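# Looking after skis and winter kit at home

Notes for club members storing their own equipment between seasons. Last revised March 23, 2020.
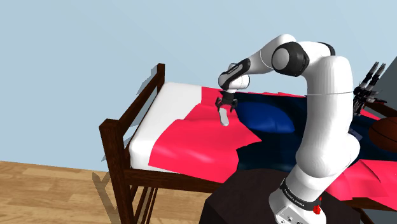 Most damage to skis happens in storage. Edges rust under a damp strap, bases dry out in a heated room, and bindings left under full load in a loft collect dust in the heel track. A spare room is acceptable if the temperature is steady and the kit is kept off the floor. Lay out soft items such as gloves, liners and base layers on a bed while sorting them, but put an old sheet down first. Skis do not belong on the bedding at any stage: a sharp edge will cut a duvet cover under very little pressure.

## Cleaning before storage

Brush the base from tip to tail with a stiff nylon brush. Wipe off road salt with a cloth wrung out in lukewarm water, then dry the edges immediately. Do not use a pressure washer near bindings. Water forced past the seals displaces the grease, and the release mechanism will need to be serviced.

Base cleaner removes old wax and should be used sparingly. Leave the base for 5 minutes after wiping so that the solvent can evaporate, with a window open.

## Storage wax

1. Set the iron to the temperature printed on the wax packet. If the wax smokes, the iron is too hot.
2. Drip wax along both sides of the base and spread it in one slow pass. Keep the iron moving.
3. Cover the edges as well. The wax keeps air off the steel.
4. Leave it unscraped until the start of the season.

A household iron can be used but holds its temperature poorly. The Pamer bench iron kept in the club room is rated at 1,200 watts and recovers faster between passes. Once any iron has been used for wax it should not go back to clothes.

## Edges

Light rust comes off with a rubber abrasive block drawn along the edge in one direction. Deeper pitting needs a fine diamond stone, used wet. Mwanaisha Wanyama, who prepares the junior team's slalom skis, takes 2 strokes with the stone and then checks the edge against a lamp. File only after the pitting has gone, as hardened spots will blunt the file.

## Bindings

Opinions differ on whether to back off the release setting. The Nirkard manual says to leave it alone; the Ichikawa manual says to reduce it and write the original value on tape stuck to the ski. Follow the manual for your own model. If the setting has been changed, have it tested before skiing.

## Boots

- Remove the liners and dry them at room temperature. A radiator will deform the foam.
- Close the buckles on the loosest notch once the liners are back in. Shells stored open lose their shape.
- Check heel and toe pieces for wear.

## Helmets and goggles

Keep goggles in a cloth bag and never wipe the inside of the lens. Helmets should be stored away from solvents, including the base cleaner mentioned earlier. Replace any helmet that has taken a hard knock, even where the shell looks sound.

Replacement straps and brushes are ordered through Destitov each January. Send requests to Sławomir Witkowska with the ski length and binding model. The part number for the standard ski strap is 251.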